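Last updated 2019-05-02 by Viorica Manole

# Cleaning a marble or marble-look tabletop

These steps cover everyday cleaning, water rings and oil stains. They work for real marble and for most printed or molded tops made to look like it. If you don't know which one you have, do the check first.

## Check what the top is made of

Look underneath, or at an edge that was never finished. On real stone the color and veins run through the full thickness. A printed top usually has a thin patterned layer over a plain core.

Touch helps too. Stone stays cool under your palm for a while, and plastic warms up fast. If the two checks disagree, treat the top as real marble. My own kitchen table was sold to my parents as marble in 1956 and has a chipped corner that shows it is.

## What you need

- 2 soft cotton cloths
- Dish soap with no citrus in it
- A bucket of warm water
- Baking soda
- Plastic wrap and painter's tape
- A plastic scraper

Don't use vinegar, lemon, bathroom cleaner or powdered scrub on marble. Bleach is also a bad idea on printed tops.

## Everyday cleaning

1. Clear the table and brush off crumbs with a dry cloth.
2. Put 5 drops of soap in the bucket and stir.
3. Wring the first cloth until it no longer drips.
4. Wipe in straight lines from the far side toward you.
5. Rinse the cloth and go over the table again with plain water.
6. Dry right away with the second cloth.

Step 6 is the one people skip. Hard water leaves a film that builds up over weeks and looks like the polish has worn off.

I have used Pivik stone soap and plain dish soap on the same table and could not tell the difference afterward. Meltis wipes left streaks on mine.

## Water rings

Rub the ring with a dry cloth first. If it fades, it was mineral film, and a second wash will take care of it. If the ring feels slightly rough and looks dull when you crouch down and look across the table toward a window, the acid in a drink has etched the stone. Soap won't fix that. A small etch can be buffed with marble polishing powder, following the package. Leave large ones to a stone shop.

## Oil stains

1. Mix baking soda and water to a paste as thick as peanut butter.
2. Spread it over the stain and a little past the edge.
3. Cover with plastic wrap and tape down all sides.
4. Leave it overnight.
5. Take off the wrap and let the paste dry completely.
6. Lift it with the plastic scraper, then wash and dry.

Old stains may need 5 rounds. Skip this on printed tops, where oil sits on the surface and comes off with soap.

## Sealing

Real marble needs a sealer. Put a spoonful of water on it and wait ten minutes. A dark spot means it's time. I do mine every November. Printed tops don't take sealer at all.

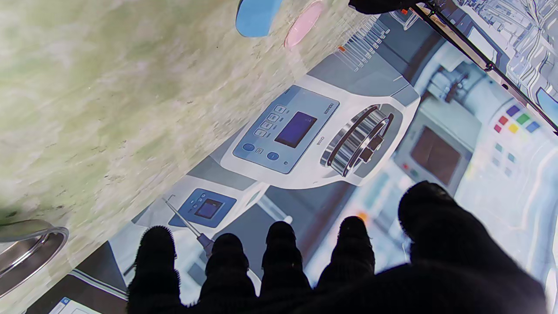
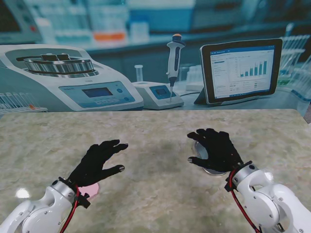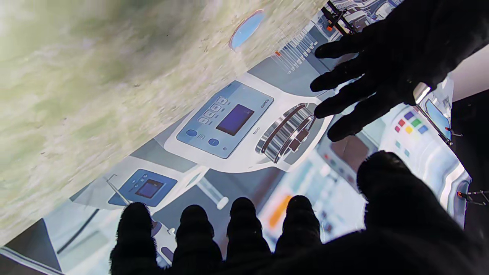
*First and second: a pale, mottled, marble-like tabletop. Third: printed laboratory equipment.*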